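Workshop > Long Projects > The Two-Armed Machine

Cables, cloth and a lot of little blue pegs

I promised an update on the robot back in May and then went very quiet, so this is going to be a long one. Put the kettle on. For anyone new, I've been building a pair of arms with proper fingered hands at the Drindstead shared workshop, evenings and most of every Sunday, and for a while now the whole business has been teaching them to pick up small blue parts and put them where they belong on a white board.
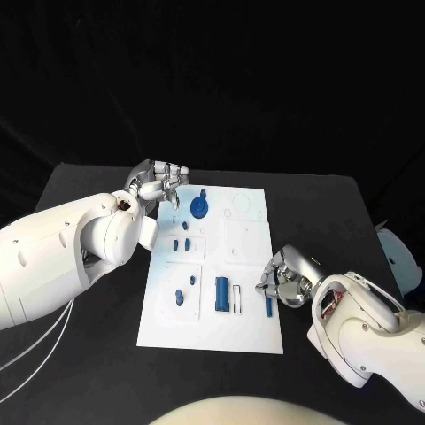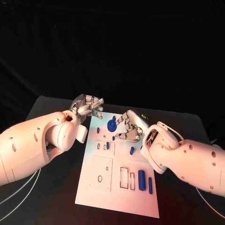
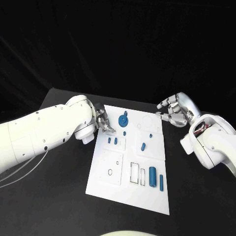 I've spent far more of this year on cables than on anything clever, and I want to talk about cables first while I still feel strongly about them. When I began I had every run tied tight against the arms, very neat, very proud of myself, and the first time the left elbow went all the way out it pulled a connector clean off its board. So I retied it with slack. Then the slack found a bolt head to catch on, and I retied it again, and so on through most of a bag of ties. The way it goes now, the pale cables on the left side come down off the arm and curve away over the dark tabletop toward the near corner, and I let them lie there. It looks untidy and it works, and I can see at a glance if one has crept in under the forearm. My rule these days is to move the arm by hand to the very worst position it can reach, leave it there while I make the tea, and only then tie anything.

The covers at the wrists are a related sore subject. I have taken them on and off so often that the screws have gone soft in the head, and there are stretches where I simply leave the joint open and get on with it. I do know better! I bought a box of replacement screws from Basov, who ship fast and wrap everything as if it were china, and then discovered I'd ordered them a size too long. They're in a jam jar if anyone at the workshop wants them.

Then the cloth. I used to have the table facing the room, with the bandsaw and the coat hooks and whoever was walking by all in view of the head camera, and I could not work out why the thing was so good in the mornings and so hopeless after lunch. People in colorful sweaters, that was my best guess. I hung a length of black fabric behind the table, and the afternoon numbers came up to meet the morning ones. It creases and I ought to iron it. I did iron it once, at home, on the kitchen table, and it picked up so much cat hair that I had to go over it with tape before I could hang it again, so the creases have stayed.

The board has been the nicest part to make. I wanted something with a mix of easy and mean on it. The big cylinder is easy, more or less. The gear is easy to grab and fussy to set down. The small pegs are mean, and the thin rod is the meanest of all, as it lies so low that the fingertips have to come down almost to the surface before they can close on it, and if they come down a hair too far the whole board skates across the table. The oval is there for no good reason except that I like ovals. I got through a 500 gram spool of blue filament on the parts, and a shameful amount of that was pegs that came out slightly fat. I sanded a few and threw the rest in the drawer. If you are printing your own, print one peg and one hole, try them, and then go to bed. Print the set the next day.

I keep a log, on paper, in a green notebook, one line for each try. Last week it stood at 838 tries on this version of the board, and 753 of those I'd marked as a good grab. A good grab only means the part came up off the board and stayed up. Getting it down into its place again is another column, and the figure in that column is 182, and I would rather talk about the cloth some more. The hands are very good at holding a peg and very bad at knowing which way it is leaning. You or I would give it a little wiggle without thinking about it. I've been trying to write down what a wiggle is for three weeks now — pressure, a small circle, ease off, try again — and every time I think I have it I catch myself doing something different with my own fingers over the sink.

I tried a Karimi force sensor at the wrist for a while, borrowed from the Wulthorpe club, and it was a lovely thing and told me a great deal, mainly that I was pressing much too hard. I gave it back with real regret. What I've done since is slow the last bit of the descent right down and soften the grip just before contact, so the peg can shift a little between the fingers and find its own way. I think it's helping. I've only had two evenings with it, and one of those was mostly spent under the table looking for a peg.

Next up is lighting. The lamp over the table is bright enough, but the board throws back so much of it that the far end comes up a different color from the near end, and a blue peg over there can go nearly gray to the camera depending on where the arms are. I'm thinking of a cheap paper shade, or a matte coat on the board, or both. If you've done anything like this at home I'd love to hear what you used, and please tell me before I go and buy paint.

Comments (4)

pegleg_printer: The "print one and go to bed" advice should be painted on the wall of every workshop. I have a whole shoebox of fat pegs. Have you tried chamfering the bottom edge? A small one made a big difference for me.

wulthorpe_clubnight: You can have the sensor back whenever you like, it's only sitting on the shelf. Bring cake.

tinbasher: How long are those screws from Basov? I might take the jar off you.

marrow_and_motor: Tracing paper over the lamp, two layers, a good gap between it and the bulb. Skip the paint, mine went yellow by fall and I had to make the board all over again.

Contact: use the form on the About page | All words and pictures copyright the author, please ask before borrowing | Back to top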